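Ming-te Yu plans equipment purchases for the building inspection program at Grusisard. The current request covers two mobile units from Plokport, to be used on fire cabinet rounds. "The arm is the cheap part," Yu said. "Service hours and spare joints take most of the line."

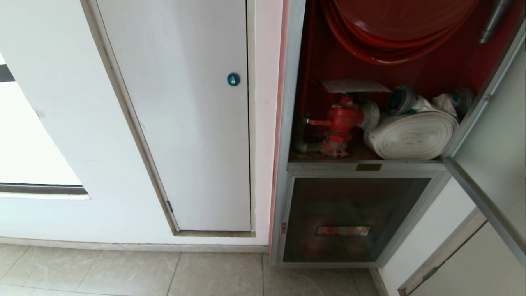 Yu's budget starts with the cabinet door. Reach, grip width and hinge clearance are priced before payload. An open door like this one takes up floor space the base would otherwise use, and the hose reel sits high, well above the valve on the shelf. "We specify for the reel and the valve together. Two tools would double the calibration cost." The program lists 32 cabinets for the first phase, with $300 per cabinet set aside for mapping.
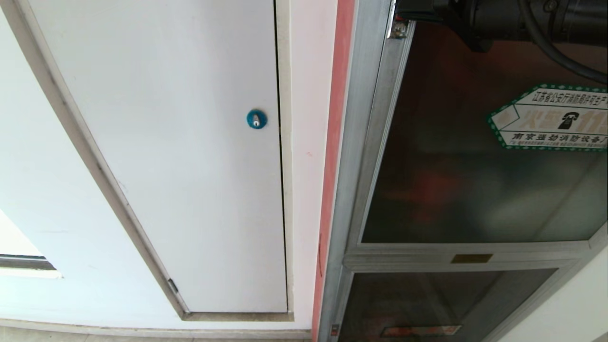 **Grusisard Facilities Equipment Planning, Inspection Group**

Closed glass is a separate item. "Tinted panels reflect. I want a polarizing filter in the quote, and Khan left it out," Yu said. Khan's revised offer is due in July. Batteries are budgeted at 200 cycles before the first capacity check. Yu has asked for the spare gripper pads to be invoiced separately.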